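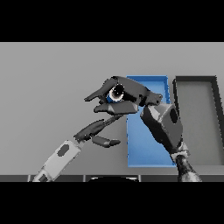 Ticket: Equipment sizing for Bistside sorting cell, quote on hold
Queue: Capital requests
Status: Open, waiting on vendor
Priority: Medium

Issue
Procurement cannot release the order for the Bistside cell. The Lakmont quote lists two arms with multi-finger hands. The budget line was approved for two arms with plain two-finger grippers. The hands add 900 dollars per side before mounting hardware, and the approved contingency is 200.

Requested
1. Confirm from simulation whether the job needs the hands on both sides.
2. Confirm the bin and tray sizes before the fixtures are ordered.
3. Revised quote with hands and wrist adapters on separate lines.

Log

08:40
Loaded the Grakine layout with the arm models from the Lakmont quote. First load failed on a missing wrist adapter file. Copied the file from the older Haworth project and reloaded. No errors.

09:15
Checked clearance at the blue container. With both arms brought in over the work area, the left hand and the right wrist block end up touching or very close to it. Logged as a spacing risk. Moving the bases apart requires the wider table, which is a separate budget line and has not been requested.

10:05
Vendor reply received. Lakmont states that the hand and the plain gripper use the same wrist adapter. If correct, one side can be downgraded later without new mounting parts. Asked for this in writing on the quote.

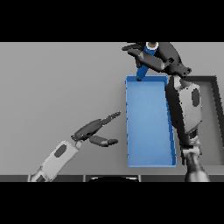

11:30
Tool cost depends on what the smallest and largest parts require, so the part list was checked against the gripper data sheet before any further changes to the quote. The list from the Bistside floor has 384 entries, most of them cylinders of the same family. The simulated blue cylinder is held at a tilt between two fingers, with its lower tip at the rim of the tray. A tilted hold at that height leaves little margin over the wall. Either the approach path goes up or we buy a tray with lower walls. The path change costs nothing and will be tried first.

13:20
Raised the approach height in the path file. Rerun is queued. Cycle time will increase and has to be compared with the figure in the capital request.

14:10
Haworth sent their fixture price list. Their standard tray is deeper than the one in the layout. Fixture order remains on hold until the rerun is reviewed.

Open items
- Written adapter statement from Lakmont
- Rerun result and new cycle time
- Decision on the wider table
- Split quote, hands and adapters on separate lines

Next update when the revised quote is received. Do not release the purchase order against the current version.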